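Does partner's redouble ask me to bid here?

Posted by Irfan Bajwa
Thursday, June 7, 2018
Print this page | E-mail this page

We had a mix-up at the club and I would like to know who was wrong. We play five-card majors and a strong notrump, nothing fancy. Partner opened one club, the next hand doubled, and I passed with a flat hand and very few points. The fourth hand also passed, so the double was left in. Partner now redoubled. I took it as a sign that he was happy to play there, so I passed again. We went down 2, redoubled and vulnerable, and that was a bottom.

My hand was

S 9 6 4 3
H J 8 5 2
D 10 7 4
C 6 3

Partner says his redouble was for rescue and I should have bid one heart or one spade. I said that if he wanted me to bid he could have bid something himself. We have played together for a long time and this had never come up. Is there a standard meaning, or is it one of those things each pair has to agree? I looked in the Trillum system booklet we learned from and it only covers a redouble by the responder.

Abhishek Khurana

Your partner is right. When a takeout double of one of a minor is passed out to the opener, the player on your right is saying he has long, strong clubs and wants to defend. Opener can hardly be so sure of making seven tricks opposite a hand that passed over the double. With good clubs of his own he simply passes and takes his score. The redouble is therefore SOS and tells you to pick another suit.

As for why he didn't bid himself: he may well have had three clubs and something like 4-3-3 in the others, or 4-4 in two suits. He doesn't know which one you have. If he bids one diamond and you have three small, you are no better off.

On your hand I bid one heart. You have four cards in both majors, and going up the line leaves room for partner to bid one spade if he has four of those and not hearts. If one heart gets doubled and he has only two, he can move. If you start with one spade and that is wrong, you are at the two level.

Bastian Ruppert

I play it as strong. If I open one club on a big hand and they pass it out doubled I want to punish them. Made one club redoubled with an overtrick once at the Nusteta pairs and it was worth a lot more than 50 or 69 percent of the matchpoints on that board, it was all of them. So I would have passed too. Ask your partner before you sit down.

Ivar Nordin

I agree with Abhishek, and I'd add a few points that may help the two of you write it down.

The position matters. If one club is doubled and responder redoubles at once, that shows values, usually ten points or more. It is only when the double has been passed for penalties that a redouble turns into a rescue.

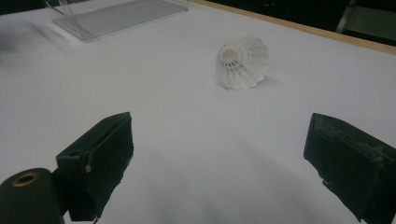 Level matters as well. We use it for all suit bids at the one level. If the opening was one of a major you are less likely to need it, as you have at least five trumps and partner may hold a couple, but we kept the meaning the same so there is less to remember. At the two level it depends on the auction and you should talk it over.

Notrump is a separate subject. Over one notrump doubled, many pairs have a whole set of runouts, and a redouble can be strong, weak or forcing partner to bid two clubs. Don't assume that what you agree for suits carries over.

One last thing about the hand. Your first pass was fine. Some players would scrape up one heart over the double with 4-4 in the majors and a single jack, but partner will expect a bit more and may compete too high. I would pass and wait, and then bid one heart over the redouble - at that point you have promised nothing at all.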